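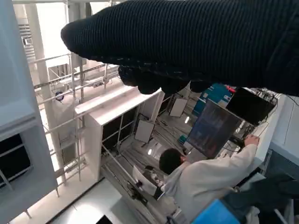
Wrist camera view, toward the desk side of our room

Bun and bowl with two arms: which episodes do you throw away?

Board: Teleoperation and data

lentil_axis wrote at 9:14
Hello all. I read this board for a long time but I did not write until now, so please excuse me if the question was already discussed. I searched and I found only threads about simulation.

We are recording demonstrations for a two-arm policy. The task is simple to say: there is a bun on a green cutting mat, there is a bowl on the same mat, and the bun must go in the bowl. In some of the episodes there is also an orange thing, and the operator must leave it alone. Both hands wear black textured gloves, and we have a camera on the head and a camera at each wrist. We record with the Kushnir recorder, version from May, all cameras and joints together.

At this moment we have 663 episodes. Each one is cut to 20 seconds. After the first review my colleague marked 157 of them as bad and wants to delete them. I looked at the same ones and I agree with maybe the half. The others are only ugly. The operator goes toward the bun, hesitates, pulls back, turns the wrist, tries again, and then the bun is in the bowl. For me this is a correct demonstration of a difficult grasp. For my colleague it is noise and the policy will learn to hesitate.

What do you do with such episodes? We train on a small budget, so I would prefer not to run every variant.

overcast_servo wrote at 9:40
Delete them. I was on your side two years ago and I lost a whole month with it. If you do plain behavior cloning, a pause is poison. The images before the pause and after the pause look the same, the action in the middle is zero, so the model learns that zero is a very good answer for this image. Then it stands over the bun and does nothing until you press stop.

lentil_axis wrote at 9:52
Do you predict single actions or chunks? We predict chunks of 50 steps. I thought the chunk jumps over the short pause.

overcast_servo wrote at 10:03
Chunks. It helps for short pauses. For long ones it does not help, your chunk is then fifty zeros.

mill_pond_7 wrote at 10:31
I must disagree with overcast_servo, at least in one part. A pause and a correction are two different things, and they are in one bag in this discussion.

A pause is when the operator thinks, or talks with somebody, or fights with the headset. Cut it out. You can do this automatically: if all joints and both hands move less than a threshold for longer than one second, remove the frames. We do so and I never regretted it.

A correction is when the hand came in wrong and the operator repaired it. That is the most expensive data you have! The clean episodes never show the policy what the world looks like when the hand is two centimeters too much to the left. Then on the first day of testing the hand is two centimeters too much to the left, and the policy was never there.
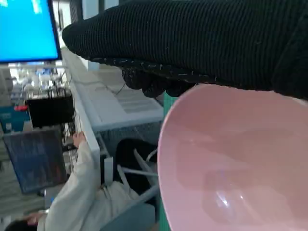 So I would go through the 157 again and sort them in two groups. With a threshold script and one person at the keyboard it is an afternoon of work. Also please look at them in the wrist view and not only from the head. From the head, many corrections look like a nervous operator. From the wrist you see that the fingertips would have hit the rim of the bowl, and the movement back was completely reasonable.

lentil_axis wrote at 10:58
Thank you, this is very useful. The rim is our problem number one, in fact. The bowl is wide and it is high enough that the fingers must pass above it with the bun hanging below. I watched only the head view for the review, I admit it. It is faster and the wrist video makes me a little sick.

quarter_turn wrote at 11:20
The wrist video makes everybody sick, play it at half speed.

I have another doubt. How many operators do you have? If it is one person with 663 episodes, then you have the habits of this person 663 times. At Allumia we had a very good operator who always came to the object from the same side, always. The policy was beautiful until we moved the table.

lentil_axis wrote at 11:34
Three operators, not equal. One made more than the half, because she is calm and her episodes are almost never marked bad. Now that I write this I see it is perhaps part of the problem. The hesitations are nearly all from the other two.

overcast_servo wrote at 11:47
Then if you delete the marked ones you train on one operator, more or less. Fine for me, one consistent strategy is easier to learn than three. Multimodal data with a small dataset is a way to get the average of two good movements, and the average goes through the rim of the bowl.

quarter_turn wrote at 12:05
With a diffusion head the average is not such a danger anymore. With simple regression I agree with you.

lentil_axis, what do you move between the episodes? Bun position, bowl position, what else?

lentil_axis wrote at 13:10
Sorry, I was at lunch.

We move the bun and the bowl. For this we use the grid on the mat, which was the reason to buy it. There is a sheet with positions, written in squares, and the person who does the reset reads the next line and puts the things there. The bowl changes between left, middle and right, and nearer or farther. The bun goes to any free place, but never behind the bowl, because the head camera would lose it. The orange thing is placed by taste, it has no column in the sheet.

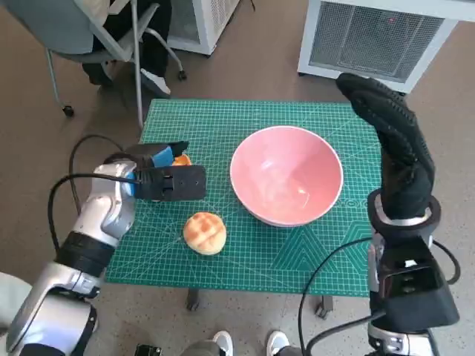 The rotation of the bun is also not in the sheet. I thought it does not matter for a round object. But the crust has a crossed pattern with small edges, and the glove holds better on it in some directions than in others. I would now write the rotation down too, if I started again. And after many grasps the crust loses sugar, so the bun from the morning and the bun from the evening are not the same object. We use a new one when it gets smooth.

mill_pond_7 wrote at 13:26
Keep one old bun on purpose. At test time you will have an old bun.

About "by taste": please give the orange a column. If people place it by taste, they place it where it does not disturb, so far from the bun. Then the policy never saw the two close together, and it has no reason to learn which one is the right one. It can just go to the thing that is alone.

dry_solder wrote at 13:41
May I be the unpleasant one. The mat is a bad idea. It is a high contrast grid with big marks at one side, and the vision encoder will love it. You will get a policy that knows squares. Turn the mat by ninety degrees and see what stays. In the project Rovurura we had tape marks on the table for the reset, the same idea as yours, and the policy was reaching for the tape when the object was missing.

quarter_turn wrote at 13:55
I don't think the comparison is fair. With tape, the object is always on the tape, so the tape predicts the object. With a full grid the object can be on every square and the square tells nothing. The sheet has to be really mixed, that is all.

dry_solder wrote at 14:02
"Really mixed" with a bun that never goes behind the bowl and an orange that goes by taste. I stay with my opinion. Turn the mat, it costs one minute.

lentil_axis wrote at 14:20
I can do both. I will turn the mat for the next block and I will add the two columns, orange and rotation. For the position behind the bowl I am not sure. The head camera does not see the bun there, but a wrist camera could see it if the arm goes first a little up. This would be a different skill and I would not mix it in now.

One more thing from my side. People are in our images: chairs, legs, shoes, a sleeve sometimes, and in the wrist views the whole desk side of the room with the screens. My colleague wants to hang a curtain. I want to leave it, since the robot will also work with people near it.

overcast_servo wrote at 14:38
Leave it. For once I agree with more variety. But check that the person is not a signal. If the reset person always steps away at the first frames and comes back at the end, the policy can learn "person comes back, I am finished." Cut the start and the end tight.

mill_pond_7 wrote at 14:44
+1 for the tight cut. The Sastodness export script has an option for this, it takes the first hand movement as start. Look at the results by eye for the first few, it sometimes takes the glove shaking as movement.

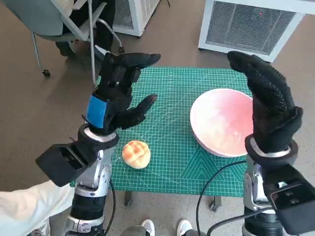
salt_column wrote at 15:16
Does it make sense to record episodes where only one hand works, if the policy controls both arms?

mill_pond_7 wrote at 15:29
It makes sense as long as the idle arm is recorded like the working one, with its real joint values and its real commands. Let the operator hold it in a relaxed position, and let this position be a bit different each time. If it is frozen by software, the model sees a perfectly constant arm and gets confused as soon as the arm drifts in the test. Also change which hand does the job. For a bun near the left side take the left hand, near the right side the right hand, and in the middle decide on one rule and write it down for all operators.

overcast_servo wrote at 15:37
The middle rule is important. Without it the two arms start together and meet over the bun. I have seen it with a cup.

lentil_axis wrote at 16:02
We had no rule for the middle. I asked all three now: two take the right hand, and one takes the hand that is nearer to the bowl. From tomorrow it is the hand nearer to the bowl for everybody.

My plan is like this. First the threshold script for pauses, on everything and not only on the marked ones. Then I go through the 157 with the wrist views, at half speed, and I keep the corrections that end with the bun in the bowl. Then one training with them and one without, same seed. My colleague accepted this, but he wants to choose the test positions himself, which I find fair.

dry_solder wrote at 16:10
And with the mat turned.

lentil_axis wrote at 16:13
And with the mat turned, for half of the tests. I will write the numbers in this thread when I have them. It will take some time, we have the machine only at night.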